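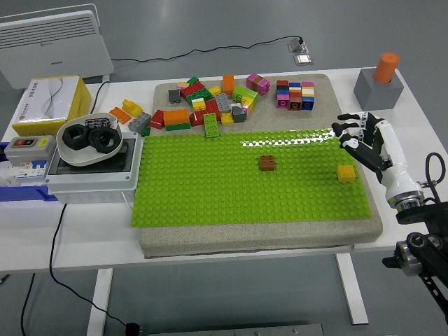 Figure 4. Robotic hand beside a green studded baseplate holding a brown and a yellow 2x2 brick.

4.2 Visitor flow and dwell time

Entry records from the two museums were compared over the same season. The Civunness Museum of Town Life occupies a former grain store on the market square and charges a single admission fee. The Stondier Collection, on the river side of the old quarter, is free to enter but sells timed tickets for its upper floor. Both sites hold local costume, farm tools and household objects, and both appear on the walking route published by the Lernitwood tourist office.

Visitors were approached at the exit and asked to fill in a one-page form. Of 1,296 forms handed out, 847 were returned with all the required fields complete. The remaining forms were left out of the analysis, including those on which the time of arrival was missing. Groups travelling by coach were asked to return one form per household, so the figures given here should not be read as a head count.

Among the complete forms, 715 came from people who had visited only one of the two museums on the day of the survey. The other 131 forms that could be matched to a same-day ticket for the second site were treated as a separate group, and one form was set aside as its ticket number could not be read. Same-day visitors spent less time in the second museum than in the first, whichever was seen first. The difference was larger at Stondier, where the costume rooms lie at the far end of the building and close half an hour before the main doors.

Signs had a limited effect. The Engelhardt panels, put up in December along the lane between the market square and the river, were mentioned on few forms. Most same-day visitors had learned of the second museum from desk staff or from the printed town map. Weather was not recorded on the form, and its influence on the choice between sites cannot be tested with these data. Opening hours are considered in Section 4.3.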